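Student robotics club moves arm project into simulation

Skondine Technical College's robotics club has finished the first stage of Kasta, a student project to build and test control software for a robot arm entirely in simulation before any hardware is switched on. The work began in November and is open to students from all years of the engineering course.

The arm and its gripper are modelled in Birik, the simulator the club adopted for the project.

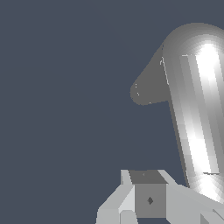
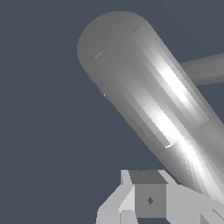 Kasta simulator views: arm geometry with the gripper at the lower edge.

The club has 13 members working on the project, divided between a modelling group and a control group. The modelling group is responsible for the shape, mass and joint limits of each link. The control group writes the software that turns a target position into joint commands, and checks the resulting motion against the limits supplied by the modellers.

According to Gøran Engebretsen, who teaches control engineering at the college and supervises the club, the division was made after the first weeks of work, when changes to the model repeatedly broke the control code.

"They were editing the same files and neither side knew which version the other had tested," he said. "Now the model is released to the control group once a week, with a list of what has changed. It is slower, but the test results can be compared."

Each release is put through a set of 2000 short trials, run overnight on a workstation in the college's computing laboratory. In each trial the arm starts from a random pose and is told to bring the gripper to a target point and stop. A trial is counted as failed if any joint passes its limit, if two parts of the arm touch, or if the gripper has not settled within 20 seconds of simulated time. The results are written to a log, which the students review at the start of the next session.

Most failures in the early releases were contacts between parts of the arm itself. The control group had been planning each joint's motion separately, with no check on where the links were in relation to one another. A collision check was added to the planner, using simplified shapes in place of the full model so that it could run at every step.

Milagros Usuga, a second-year student who leads the control group, said that choosing the simplified shapes took longer than writing the check. "If you make the shapes too large, the arm refuses to move into positions it can reach perfectly well," she said. "If you make them too small, the check passes and the links still touch. We ended up setting the margin for each link by hand."

Surface detail has been kept to a minimum. The students use plain colours and a blank background, and curved parts are drawn with a limited number of flat faces - a choice that keeps the display responsive on the older machines in the laboratory. Engebretsen said the appearance of the model has no bearing on the trials, which use the joint and contact data only.

The second stage covers grasping. The control group will add commands to open and close the gripper, and the modelling group will have to supply friction values for the contact surfaces. These are difficult to estimate without a physical part to measure, and the club intends to repeat each grasping trial over a range of values and record where the grip begins to slip.

Hassanpour, a local maker of handling equipment, has agreed to lend the college 2 arms for the final stage, when the software will be moved from the simulator to real joints. The company will also send an engineer to check the students' speed and force limits before the first powered run. No code will be loaded on to the hardware until it has passed a full overnight set of trials without a joint limit failure.

The club will enter the finished software in the Skondine student automation contest, where teams are marked on positioning accuracy, recovery from faults and the quality of their written records. Usuga said the last of these was the weakest point at present - several early trial logs were overwritten before anyone had copied them, and the results from those releases will have to be produced again.

Club sessions are held in the computing laboratory from 4.30 pm. Students who want to join the modelling group should have completed the first-year mechanics module. The control group asks for some experience of programming, in any language.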